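Ceiling (room)

A ceiling is the upper inside surface of a room. In houses it is often painted white, as this sends the light back down. The usual coating is plaster, some 4 mm thick.

Lighting

One lamp is often fixed to the ceiling - smaller lamps may be added lower on the walls. In the Hovar district, older rooms keep their traditional decoration under a plain white ceiling.

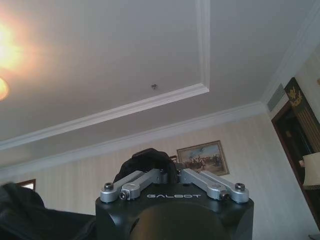

Care

Dust is removed with a dry cloth before painting. Two coats are usual.

See also: Cornice, Plaster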